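Pallivex bench - equipment planning, second arm + plug fixtures

Carrying on from the last page, which was mostly complaining. Goal today: a buy list I can actually send, for the cell that does plugging and unplugging (USB-C into handset, charger block into strip). Budget line left is 1304 dollars after the arm deposit. Everything on this page has to fit in that or wait until December when the next bit opens up.

Arm itself is settled, Neltosau, deposit paid, not reopening it. Open items:

- gripper fingers (stock ones too fat)
- something that holds the handset
- something that holds the strip
- wrist camera, or not
- cables, handsets, strips to wear out
- table

Did the task by hand again before pricing anything. Worth doing. I keep writing specs from memory and forgetting that one hand does the inserting and the other is busy the whole time.

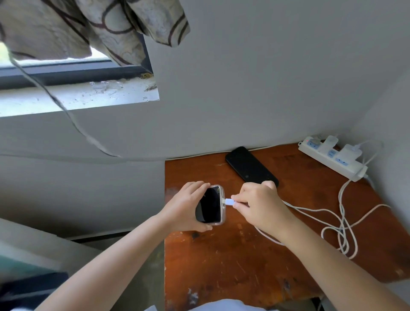
Page last changed: September 23, 2026

Handset side first. Thumb and index on the connector, nothing else touching it. Other hand has the phone up off the desk and is giving the port something to push against. So for one arm we need a fixture that does the job of the left hand, or we need two arms, and we are not getting two arms out of 1304.

Fixture options:

a) Printed cradle, foam lined, one per handset model. Cheap but we'd be printing forever. And with a case on the phone the cradle is wrong again.

b) Small self-centering vise with soft jaws. Stefanou has one in the catalog, jaw opening is fine for anything we'd put in it incl. with case. Holds the phone flat or on end depending how you bolt it. Leaning this way.

c) Suction cup on a post. Glass side only. Somebody will want to do it with a textured case and then we're back to a).

Going with b), one unit, and print a soft insert for it in the shop. If it clamps on the side buttons it'll be rubbish, so the insert has to have a relief cut there. NOTE TO SELF measure the buttons before printing this time.

Fingers. Stock Neltosau fingers are wide and flat. A USB-C plug body leaves you very little to grab and you want the grip close to the tip or it rocks. Lostix sells narrow tips with a replaceable pad, bolt pattern matches per their drawing (I have the drawing, have not checked it against our flange. Check it). Pads are a consumable. Buy the tips plus a spare set of pads now, see how fast they go.

Could cut our own from aluminum. Shop queue is long and I don't trust our own tolerance on the pad slot. Buy.

Charger block side is a diferent problem altogether. Much bigger thing to hold, much more force, and the socket is on a strip which slides if you let it.

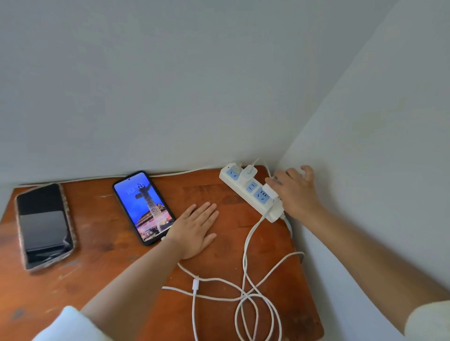 So the block wants a wide grip from above and a straight push, and the narrow Lostix tips are going to be poor at that. Means either a finger change between the two halves of the task or a stepped finger - narrow at the tip, wider further back. Lostix lists a stepped version, price on request. Have requested. If it comes back silly then manual finger change with the two captive screws, and we accept that the handset runs and the strip runs get done as separate blocks of the day. Fine for this phase.

Force: I want a proper number before relying on the arm's own current sensing. Luggage scale and a bracket, pull and push on the same strip, a few blocks of different makes. Free, can be done this week. If the push is under what the arm will do at full reach then the strip goes at the back like people put it. If not we move the strip in close and say so in the writeup.

Strip mounting: want it clamped but quick to swap, at whatever angle. Two toggle clamps on a plate. Have the plate. Toggle clamps from Stefanou with the vise so it's one shipment.

Strips come in as consumables too. Same with cables. Plan is 300 insertions per cable and then it gets binned whether it feels loose or not, otherwise the late runs are a different task from the early ones and we end up comparing nothing. Same rule for the strip sockets but counted per socket, so label the sockets.

Keep the log simple. Cable ID, socket ID, count at start, count at end. Not building a database for this again.

Wrist camera. Been going back and forth. Arguments for: the overhead view loses the connector as soon as the fingers close on it. Against: money, and another cable down the arm, and the mount pushes the tips further out so the reach gets worse at exactly the spot we need it. Lostix does a mount+camera bundle at nearly 300 which isn't bad but it's a big bite. The camera we've got in the drawer would go on a printed bracket. Resolution is ok, the minimum focus distance is the question. Try the drawer camera on a stick first, with the connector at the real distance. If it's a blur, buy the bundle. Bundle goes on the list as CONDITIONAL.

Slack cable. Had this down as a "later" problem and I'm moving it up. A white cable in loose coils all over the bench is the normal condition, it's what the arm will get. It drags on the plug, it loops under things. For phase one I'd allow a cable clip on the table edge so the drag is roughly the same each run, phase two take the clip away. Clips are pennies, add to order.

Also same-color problem, white cable and white strip. Buy one set of dark cables so there's a comparison. Not instead of the white ones, as well as.

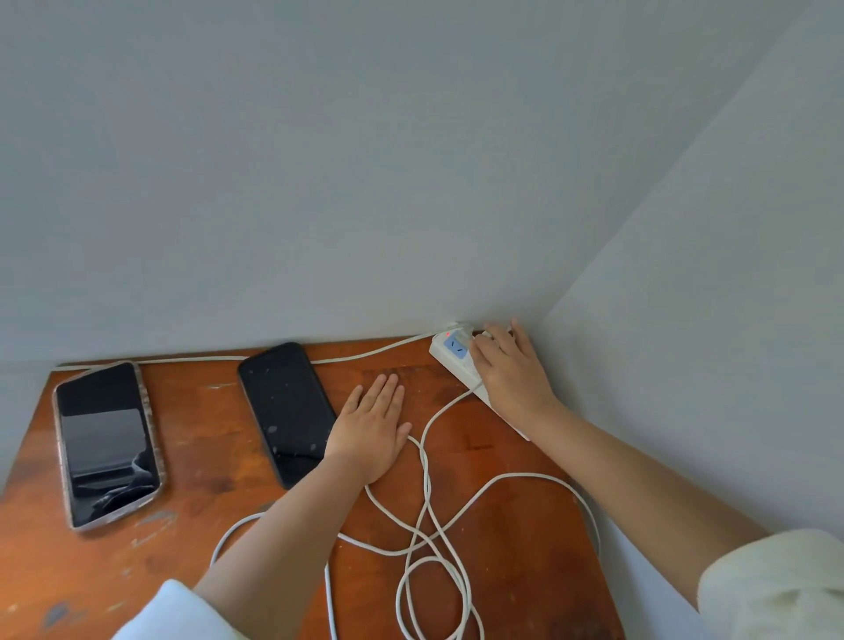 Strip into the corner, right hand on it and left hand flat on the table. Both phones dark.

Corner question. Arm base can't go where a person stands, elbow comes out too wide. Looked at it with the Neltosau reach drawing and a strip tucked right into a corner where two walls meet is bad from almost every base position, either forearm clips the side wall or the wrist has to flip. Options: dummy corner made from two boards on the bench so we can move it a bit at a time and find where it stops working. Boards are in the rack. No cost. Do this before bolting the base down!! Last time we bolted first.

Table: not buying a new one. Worn varnish is a fair test surface and the nice lab bench is too clean to tell us anything. Top does need to not wobble though. Shim it, check with the arm at full stretch, if still moving then we brace it with angle from the rack.

Spare handsets: need dead-screen and lit-screen both, plus at least one with a patterned case since the edge finding is poor on those. Use the old ones from the drawer. No purchase.

Quotes so far - have 3 in hand (vise, toggle clamps, narrow tips). Waiting on stepped fingers. Lead time on anything from Lostix is 4 weeks, so if the order isn't in soon the arm will be sat here with no fingers on it.

Order list as it stands:

Vise, one, Stefanou - YES
Toggle clamps, pair, Stefanou - YES
Narrow tips + spare pads, Lostix - YES unless stepped quote is sane
Stepped fingers, Lostix - waiting
Camera bundle, Lostix - CONDITIONAL on drawer camera test
White USB-C cables, box - YES
Dark cables, small pack - YES
Power strips, same model all of them - YES, and check the sockets are the same mold, last lot was mixed
Cable clips - YES
Soft insert material - have some, check how much
E-stop extension lead - forgot this, YES, get it from whoever is quickest

Not buying: second arm, new table, force sensor, anything with a subscription.

Force sensor goes to December. I know. If the luggage scale says the arm is anywhere near its limit then I'll argue for it sooner and drop the camera bundle to pay for it. Can't have both on this money.

If there's change left over it goes on cables. We always run short on cables.

To do before order goes:
- flange vs Lostix drawing
- scale test, push and pull, write the numbers in here not on the whiteboard
- drawer camera focus test
- dummy corner
- button positions for insert
- ask Stefanou if vise ships with the soft jaws or if that's extra, page doesn't say
- shiping cost, not in any of the totals yet

Left the strip and cables out on the desk for the scale test, please don't tidy them.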